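Clusaten resets two-arm assembly cell after cable wear

Clusaten has returned its two-arm assembly cell at the Kalasholm site to service after a stoppage for cable replacement, gripper alignment and a full recalibration of both arms. The work was carried out in June by the site's own maintenance group, with spare parts supplied by Dal Bello.

The cell is used for pole-and-hub assemblies: a long tubular pole is seated in a plastic hub with radiating arms. One gripper holds the hub by an arm while the other clamps the pole just above it. Both grippers have to hold position at the same time, so a small error in either one shows up as side load at the joint.

Side load was the first sign of trouble. According to Jeferson Andrade, who is responsible for the cell, the force log on the right arm began to drift upward at the end of the seating move. The controller stopped the cycle each time the limit was passed, and the operators cleared the fault and restarted. The stops became frequent enough that the cell was taken out of use on a Sunday.

Inspection found two faults. The outer jacket of the right gripper cable had worn through at a tie point, and the bracket screws on the same gripper had lost torque. The cable was replaced and routed in a wider loop over the arm, with more slack at the wrist. The left cable showed no damage but was changed as well.
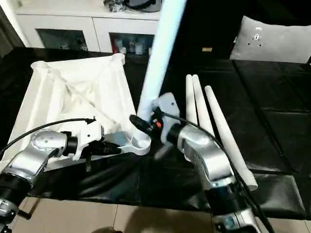
Recalibration took longer than the mechanical work. Each arm was first referenced alone, then the pair was run against a common point at low speed. Remo Caruso of Nendiritz, the integrator that installed the cell, rewrote the seating move so that the right arm reduces its grip force before the final push. The left arm now holds a fixed position through the whole step. In the earlier program both arms were allowed to correct, and the corrections sometimes worked against each other.

The revised program was run for 200 cycles without a force stop before the cell was handed back. The cycle counter read 2,563 at handover and was not reset.

Under the new service plan, bracket torque and cable jackets are checked every 300 cycles. Gripper pads are replaced at 2,000 cycles or earlier if slip is recorded. Reference positions are to be verified after any collision stop, and the result entered in the cell log with the name of the technician.

Clusaten has ordered a second set of cables to be kept at Kalasholm.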